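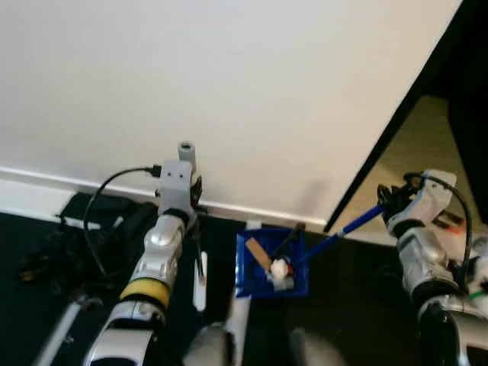
One reader wrote in to say that a rented robot is only as good as the box you give it, and that hers spent most of its first afternoon stirring craft supplies around instead of putting them away. Several other letters made the same complaint about the Skadau tidy-up service, so this page covers what we learned from having it in a workroom for five weeks.

Reading time: 4 minutes

What you get

Skadau delivers a two-armed robot on a stand, connects it, and runs a setup visit that takes most of a morning. After that you book sessions through the Letus app. A session covers small pickup and sorting jobs: pens, sticks, cotton balls, blocks, scraps, the things that collect on a craft table or on the floor beside it. It does not cover vacuuming, laundry, or anything with liquid in it.

The monthly fee was $292 when we signed up. The deposit was $2,000 and came back in full nine days after pickup. Buying the same unit outright was quoted at $3,030 down, with the rest in installments, and we would not do that for a home workroom.

Picking a container

Use an open box with straight sides and no lid. A small square one is fine for pens and sticks. Thin walls are easy for the fingers to clear but the box slides if it is bumped. Put a strip of double-sided tape under it, or push it up near a baseboard so it has something to stop against.

Keep one box for long things and one for small things. Mixed boxes fill badly. A stick that lands on a slant takes up the opening, and the next long item ends up resting on top of it. If you only have room for one box, have the small items go in last.

Choose a color that stands out from the floor. We tried a black tray on a dark mat and had three failed drops in the first session. A blue or yellow box gave us no trouble.

What it handles well

Pens, markers and other stiff, narrow things. Wooden sticks are fine if they are not lying flat against a smooth floor – on carpet the fingers can get under them more easily. Foam blocks are easy. Cotton balls get picked up but are sometimes carried back out again, stuck to a fingertip. Wiping the fingertips with a dry cloth before each session helped.

Paper clips, beads and thread are a waste of session time. Sweep those up yourself.

The floor

Clear an area a little larger than the arms can reach. Extension cords and loose cables should be moved to one side, behind the stand if possible, and taped down if anyone walks through. The arms have their own cables, and these need slack. Do not tie them back. We did this once with a twist tie and the session stopped with an error.

A low-pile mat is better than bare floor. Pens roll on bare floor. If you have wood or tile, lay down a yoga mat or a piece of carpet and tape the corners. Avoid anything shaggy.

Doors should be fully open or fully shut. A door left partway can swing into the working area, and the robot will wait until somebody moves it.

Lighting

Even light is best. Our workroom has a window on one side, and late in the day the strong shadows slowed things down. Pulling the blind and turning on the ceiling light fixed it.

The Letus app

It works, but the schedule screen is slow and it forgets your room name after updates. Write down your container settings somewhere else. The pause button is in the top corner and is small. Find it before your first session – you will want it.

Session reports arrive by email. Ours listed items moved and items skipped, and the skipped list was more useful. If the same thing shows up there twice, take it out of the job.

Compared with Akande

We had a two-day demo of the Akande service last September. It is cheaper by the month, has one arm, and needs a table. For sorting pens on a desk it did as well as Skadau. It cannot reach the floor at all. Customer support picked up the phone faster.

Duresia sells a set of sorting bins meant for both services. They are sturdy and the weighted bottoms do stay put, but plain bins with tape under them gave us the same results for much less money.

Before you sign

Measure the doorway. The stand does not fold, and the delivery crew will not take doors off hinges. Ask what the setup visit includes, as a second visit is charged separately. Check that the outlet you plan to use is not on a switch. And read the cancellation terms, which call for notice in writing.

Updated January 8, 2021

Contact us | Copyright, all rights reserved | Back to top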